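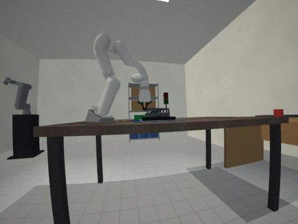 Adwoa Opoku says Mokside is only worth the money if you already train your own policies, and after a month with it I mostly agree. Wouldn't hand it to a first-year student. Would hand it to anyone stuck waiting for arm time.

Quick version: it's a simulator bundle for tabletop assembly, and the draw is Worus, the scene-shuffling method that comes with it. You record demos in one scene, Worus re-renders them with new lighting, textures and props, and you train on the pile. The claim is you need fewer demos. I had September to check.

Setup
Slow. Two evenings lost to drivers. Docs skip the part where you register the gripper, I found it in a forum post. Once it runs it runs, no crashes worth mentioning.

What I tested
One task, board into housing. 12 demos recorded by hand, Worus turned them into nearly 300 training episodes overnight. Same policy trained twice, with and without the shuffling. Plain version fell apart as soon as I moved the light. Shuffled version held up a lot better, though it still fumbles when the housing is turned far from where it sat in the demos. Worus doesn't touch object pose at all, so thats on you. Turn the housing yourself between demos, don't record them all square to the table.
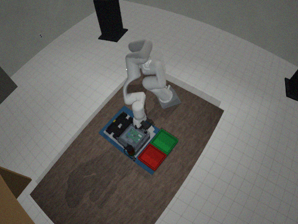 Against Dulov
Dulov is what our lab used before. Quicker to install, nicer editor, contact physics kind of mushy. Parts sink into each other and the policy learns to lean on it. Mokside is stiffer and I trust the insertions more. Rendering is slower tho.
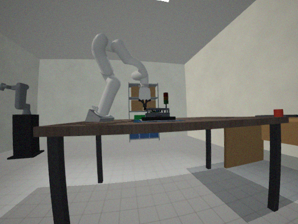

Prop shuffling is the weak half of Worus for me. Lighting is great, props feel timid. A red cylinder standing by itself at the far end of the table, well away from the fixture, is not going to bother any policy I've trained. Put it by the gripper. There's a spacing setting but it resets evry time you reload the scene, so you end up scripting it.

Price is 614 per seat, no student rate I could find. Support answered in 6 hours, good answer too. Renewing for one seat.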